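August, morning tea

Moisture notes for the dough trial, before I forget which tub was which. The Tanoli flour came in yesterday and it drinks a good deal more water than the old bag, so I gave the first tub an extra 30 grams on top of the usual for 1,000 of flour and let it sit under a damp cloth while I answered mail.

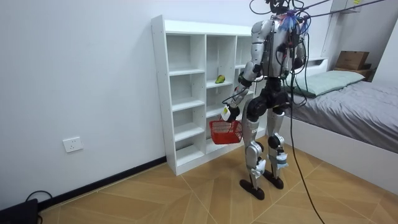
By the time I got back it had loosened up nicely – softer than I'd have guessed, and a lovely wheaty smell to it. Samuele Fontana reckons we should hold the salt back until after the rest, and I'm inclined to humour him, as he was right about the rye (he won't let me forget it, either).

Second tub had the same water but cold from the fridge. Slower, and a bit sulky at the edges. I folded it twice and left it on the bench by the window. Total dough weight with starter and salt came to 1,262 in the spare bowl, tared properly this time. 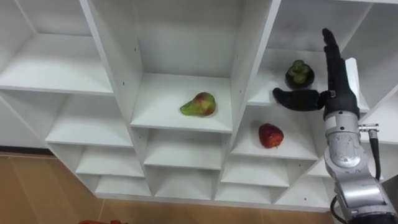
After lunch

Shaped both. The cold one held its colour and shape better, much to my surprise. Try the Zoltmont tins next, and ask Samuele for his salt timings.

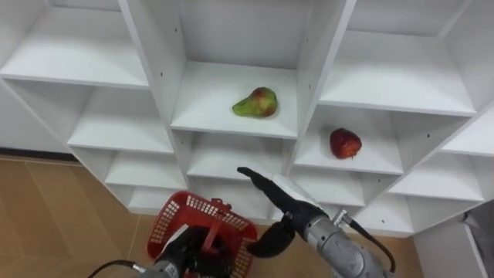
Pear and apple on the white shelves.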